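# Kaketti salad spinner, after a month of lettuce

I've been through three salad spinners in my life and the first one, bought by my mum in 1985, was easily the best of the lot. So my hopes for the Kaketti were modest.
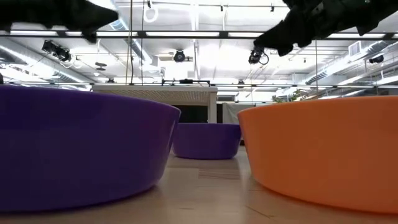
It was my neighbour Reda Slaoui who talked me into it. She grows far too much rocket and swears by hers, and when I saw it in Hajji (the kitchen shop by the station) for £32 I gave in and carried it home on the bus.

## The good bits

It spins like mad! You push the big knob on top, it whirrs up to speed, and eight pumps will get a whole cos lettuce dry enough for dressing to stick. There's a brake button too, which I thought was silly until I'd used it twice. Herbs come out lovely, even parsley, and I've started washing a big batch on Sunday night and leaving it in the fridge with the lid on. Still crisp four days later.

It's quiet as well. My old Waleo one sounded like a lorry on gravel and used to wander along the worktop while I was pumping, but this has a rubber ring underneath and stays put.

## The not so good bits

The lid is a pain to clean. Water gets inside the top part and sloshes about, and you have to prise off a little clip to let it drain (mind your nails). I've taken to standing it on its edge by the sink overnight.

The basket holes are a bit big for small leaves, so baby cress goes straight through. And it takes up loads of cupboard space. Mine lives on top of the fridge next to the cake tins.

## Worth it?

If you eat salad most days, yes, I'd buy it again. If it's a bag of leaves once a fortnight, a clean tea towel and a good swing out of the back door will do you fine. Hajji said they can order spare clips, so I've asked for one already, just in case.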